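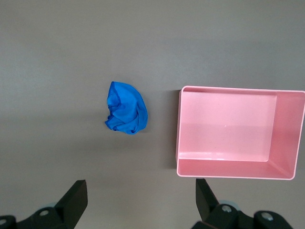
List archive > Home & Workshop Automation > Cloths, laundry, soft things

Re: Are they any use for chores yet?
Posted by Dalia Saber, August, 8.40 pm

Fitzgerald Zamora wrote:
> We run a small guest house and I spend half my mornings on
> cleaning cloths. Felline have been on the phone again about
> an arm that "handles textiles". Is any of this ready, or
> should I carry on doing it by hand?

Fitzgerald,

Carry on by hand for now, I'd say, but it depends which part of the job you mean.

Putting one crumpled cloth in a bin is fair game. If the cloth is on its own on a bare table and the bin is open beside it, a two-fingered gripper only has to pinch a fold, lift and let go. We tried 200 of these at Orlandini over the summer and I was content with the results. A bright cloth on a grey top is about as kind as it gets, though.

A heap is another matter. Ours would take hold of two cloths at once, or drag one over the side of the bin and leave it hanging. Folding was worse. It has to find a corner first, and in a bunched-up cloth the corner may be underneath. Lucrezia's best run took around 7 minutes for one tea towel, and I would not have put it in a cupboard.

Ask Felline to show you the arm with your own cloths, in a pile, damp — and don't let anyone tidy them beforehand. Sineck refused when I asked them the same thing.

Does anyone here have a Kostik working on shop rags? I'd like to hear how it copes with oily ones.

Dalia

Contact the list owner | Back to top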